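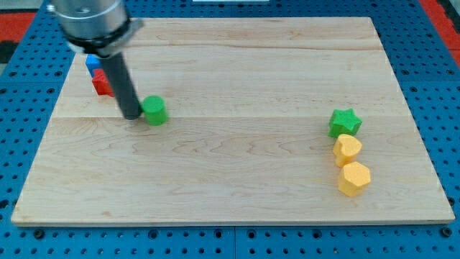 *Colored blocks on a maple board.*

I have a drawer of hats at home that my family calls the graveyard. Every one of them was bought for a particular hike, worn for that hike, and then shoved in with the rest because it itched, or slid down over my eyebrows, or let the wind straight through to my ears. So when the Lareo beanie turned up in the mail in October I didn't exactly tear the package open.

It's merino on the outside with a thin brushed band inside where it sits on your forehead. Mine is the dark green, which looks nearly black indoors. It cost me $39, and yes, I winced, as the last one I bought came from a gas station and did two winters. It weighs next to nothing and folds down small enough to go in the hip pocket of my pack with a granola bar and my keys.

The first proper outing was the loop out of Drirkham, up past the reservoir and along the ridge to the old radio mast. It's a 9-mile day if you skip the spur and I never skip the spur (there's a bench up there, and I like a bench). I left the car at 7 in the morning with frost on the windshield and the beanie pulled right down. By the first gate I'd stopped thinking about it, and from me that's high praise for a hat! My forehead usually goes red and prickly within a mile of putting wool on. Nothing this time, and nothing when I took it off at the bench either.

The ridge is where the wind gets you. It comes over from the west with nothing in the way, and I had my Thygesen shell on with the hood down to see how the hat would do by itself. It did pretty well. I could feel the cold coming through at the crown on the strongest gusts, where the knit is a little more open, but my ears stayed warm the whole way to the mast. With the hood up over it I was toasty, and the beanie is thin enough that it didn't bunch or push the hood back off my head – I've got a thick bobble hat that does exactly that and it drives me nuts.

A word about sizing. It comes in two, and I have a big head, 23 and a half inches around at the widest part, so I went for the larger. It fits snugly with the cuff turned up once. If you like to wear it with no cuff, it will come down over your eyes, or at least it does over mine. My sister-in-law borrowed it for a Saturday dog walk and it was up and down like a window blind on her, so go for the smaller one if you're anywhere near the line.

I've worn it for 4 weeks now, including one miserable afternoon at Galtotmont when it rained sideways from the parking lot to the summit and all the way back. Wool gets wet, there's no way around that. It held a lot of water by the end and felt heavy, but it was still warm, and it dried overnight hung on the oven door. It's been through the washing machine twice on the wool setting. The shape is the same as it was. There's a bit of fuzz starting on the inside band, right where it rubs, and I'll be keeping an eye on that.

What would I change? The label, for a start. It's a stiff little square sewn into the back seam and it scratched the nape of my neck until I unpicked it with nail scissors at a picnic table. I'd also love a brighter color. All three on offer are the kind of thing you put down on a mossy rock and then spend ten minutes looking for, and I speak from experience there.

Next up I'm taking it on an overnight, to see if I can sleep in it. The gas station hat is still in the car as a spare.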